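March, posted 9:40 am
By Eino Oksanen

Table clearing in the Honkanen house: knife slips during carry, arm stalls facing the kitchen

Status: open, workaround found
Product: Disirine controller, running in the Stustance simulator
Reported to: Lorkgate support

First, so this doesn't read like a complaint: I'm having a great time with this thing! I gave it a dinner table to clear, two arms, no hints about order, and it gets through a good part of the job. A year ago I couldn't get a simulated arm to pick up a spoon. But there are two faults I can reproduce, and I'd love help with both.

Fault 1, the stall. After a failed pick the arm lifts, swings away from the table and stops with the gripper open. The task status stays on "carrying". It will sit like that until the step limit at 4,000, and the log shows no error at all. 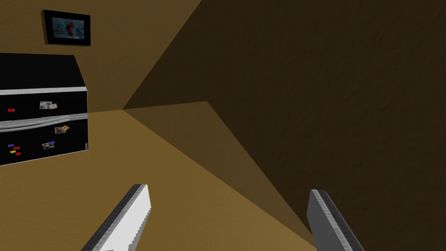
Gripper open and empty, fridge off to the left.

What I tried:

- Restarted the controller only. Same stall.
- Restarted the simulator too. Same stall, slightly different pose.
- Raised the grasp check timeout from 90 to 400 steps. It just waits longer before doing nothing.
- Turned on "verify after lift". Much better! The status now drops back to "searching" and the arm usually goes for the table again.

So that's my workaround for now. Could "verify after lift" be on by default? I only found it by reading through the settings file late at night.

Fault 2, the knife. Plates are going well and so is the napkin, which I had expected to be hopeless. Flat cutlery is where it gets hard. The planner likes to take a knife by the narrow end and swing the wide part up, and then the whole weight is hanging off a tiny contact patch. 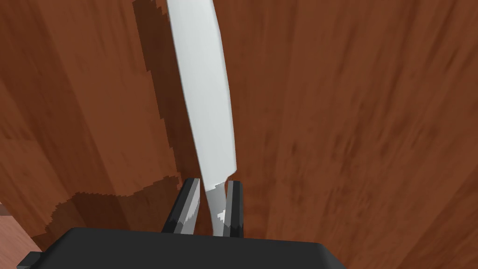

I ran the pick with higher finger force and the slip came later in the move, but it still came. Lower arm speed helped more. With speed at half and force left at the default, I got 4 clean carries in a row before the next drop, and I may have cheered out loud. Contact friction is at the stock value. I haven't touched the collision meshes and would prefer not to unless you tell me to.

Update, 2:15 pm. Tried letting the planner choose its own order.

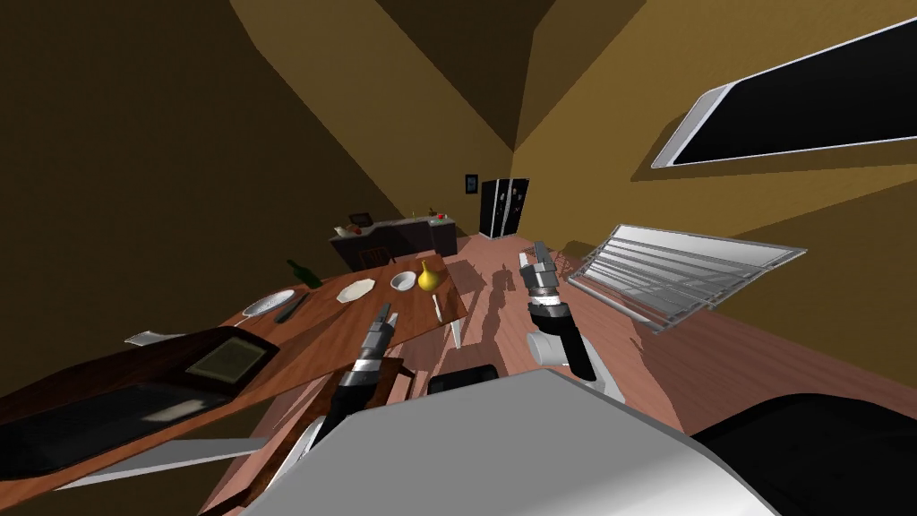
Order matters more than I thought. When the controller starts with cutlery, it has to reach in close to the dishes, and the approach path gets rejected a lot. My guess is crowding: there's a round plate right by the green bottle, which is lying on its side near the far edge, so a careless nudge could be expensive in a real dining room. Clearing the plates first gives the fingers room to come in low.

Would I let it loose on my own table yet? Plates and napkins, yes, today. Knives, no. Logs and both settings files are attached, and I'm happy to test a patch any evening you like.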